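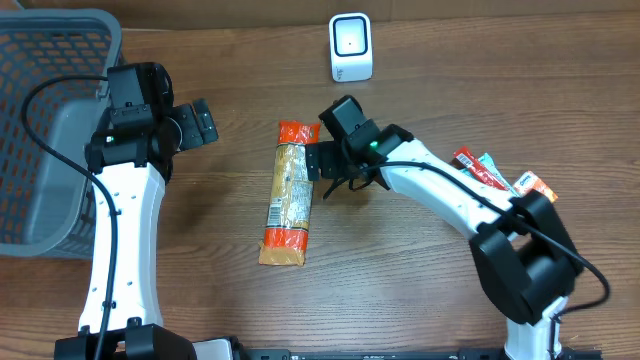

Dasora two-finger gripper, sold in pairs. Checkout trial with snack packs and a white desktop unit.

Dasora Pair Gripper
Sold by Wusell, Salem office. Page updated 7 January 2022.

The maker's sheet calls this gripper "ready for any retail item." We stock it, and we wouldn't go that far. Irén Kozma ran it on our bench against the older Funo fingers, 200 picks each, same arms and same controller.

Stiff packs were easy for both. Long crimped bags were harder. The Dasora fingers are narrow, so a bag of crumbly food tends to fold around them and swing. Small stick wrappers lying side by side got picked up two at a time more often than we'd like.
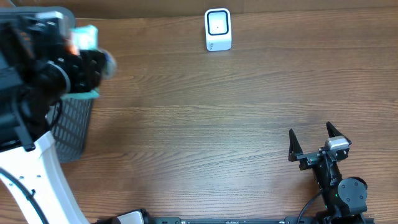 Dropping into a basket is another weak spot. Thin, soft items can cling to one finger after the jaws open, and the sheet says nothing on that. Ask for the rubber pads, which help a little. Also check your cable slack before you mount a pair on one rail. The supplied lead is short for a full reach.

Speed claims: we couldn't match them with anything soft in the jaws.

Part number: 736
Finger sets in box: 3
Pads: sold separately
Warranty: 3 years, fingers not covered
Returns: unused units only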